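Two grippers, one table

17 Apr 2023

Since last month I am comparing two sets of fingers for our two-arm setup, and I promised Hammad Minhas that I would write my notes before I forget them. The first set is the Pekley, with the stock fingertips. The second is the same gripper body with tips from Fasteno, which are 4 mm longer.

My task is simple. The arms must take soft rolled things out of one bin and move them to the white box. Soft things are more difficult than I expected. A hard bottle stays in its shape, but a roll gives way a little when you press it, and then the controller believes the grip is finished too early.
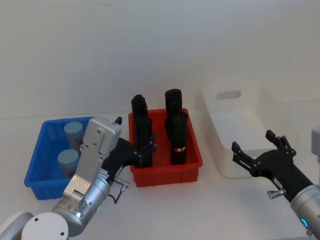

With the Pekley tips I made 119 picks and lost eight of them. Most of the lost ones were at the front of the bin, where the finger must go down between the roll and the rim. The longer tips go in there more easily, but they bend, and I had to lower the closing force by two steps in the Sosine controller. After this change the motion became slow. I did not finish the full count with them yet, so I will not write a number.

Bayu Sutanto asked me why I don't use suction. I tried it one afternoon with an old cup. The surface of the rolls has too many wrinkles and the air comes in from the side.

One more note about cables: leave more slack at the wrist than the manual says. I had to change one connector already.

In June I hope to test the Kumarasinghe wrist camera too, if it arrives.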